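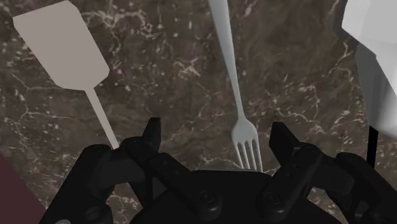

# How Marble Gets Its Stripes

Have you ever run your finger along a wiggly line in a piece of marble and wondered who drew it? The Earth did, and it took millions of years!

Marble usually begins in the sea. Tiny creatures build shells out of a mineral called calcite (you say it KAL-site). When they die, their shells sink and pile up on the bottom, layer after layer after layer. Squash all that down for long enough and it hardens into a rock called limestone.

Then comes my favorite part. Parts of the Earth's crust push together, very slowly, and some limestone gets shoved deep underground. It's hot down there, and the weight of all the rock on top is huge. The limestone doesn't melt, but its crystals grow and lock together like puzzle pieces. Now it's **marble**!

## So where do the colors come from?

Pure marble is white. But the sea floor is a messy place, and bits of clay, sand and iron get mixed in with the shells. Iron can turn marble pink, red, yellow or brown. Leftover bits of once-living things can make it gray or even black.

The pale, branching lines are called **veins**. Many of them start as cracks. Hot water trickles through, carrying dissolved minerals, and leaves them behind as new crystals until the crack is full. It's a bit like glue filling a broken plate, only the glue is rock!

## Try it: paper marble

You'll need a tray, shaving foam, food coloring, a toothpick and some thick white paper. Wear an old shirt (food coloring loves clean ones).

1. Spread the foam flat in the tray.
2. Dot on two or three colors.
3. Drag the toothpick through to make veins.
4. Press the paper on top, then lift it off.
5. Ask a grown-up to help you scrape away the foam with a ruler.

Let it dry overnight. Do a second sheet from the same tray and you'll see the pattern has changed, and no two slabs of real marble match exactly either!

*Written by Delali Gyamfi*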